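Grasp planner picks the sticker instead of the plate rim
Posted May 18, 2019 in Perception & Planning

Clelent
I'm running a grasp planner on head camera video. On plain plates it proposes two contacts on the rim. On plates that still have the shop label on, it puts both contacts around the label, like that's the object. Segmentation threshold is at the default. Out of 17 labeled plates it did this on 14. Do I need to retrain?

Stukstead
Had the same thing with mugs. I just peeled the labels off.

Huerta
No retraining needed yet. Your segmenter is returning the label as its own mask because the contrast is so high, and the planner takes the mask with the best score. Before planning, merge any mask that sits fully inside a larger one, then fit the rim on the outer contour only. Don't fit a circle if the rims are wavy – use the raw contour and smooth it over 5 points.

Also check your hand masks. Fingers over the rim break the contour, so fill the gaps first. I test on views like this one: 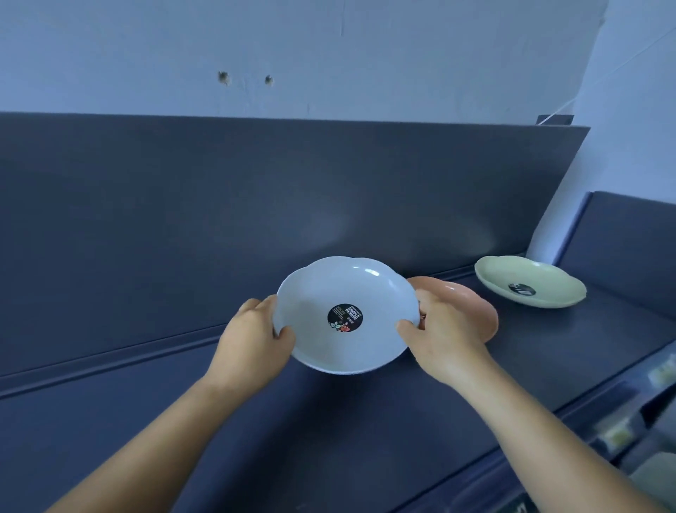 Both hands on the blue plate, label in the center, pink plate partly hidden behind it.

If the pink one gets merged into the blue one, your overlap limit is too loose.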